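2025-05-19

The hand-held gripper for the Skuslow build is back together. I started it in October and lost most of the winter to the linkage, which had too much play at the pivots. New bolts fixed that. The fingertips are blue now, and I've moved on to clothes — knits first.
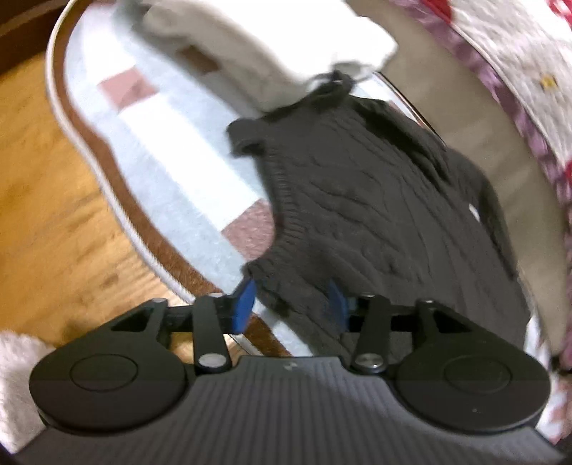
My target is 200 recorded grasps before I change anything else. So far I have 121. Thick sweaters are easier to pick up than I expected, but a folded edge can still give me two layers when I want one. I'm keeping those takes in a separate folder.

Next is a softer spring. Turkstead sells a pack of six, and I'll try the lightest one first. If the grip is too weak, the old spring goes back in.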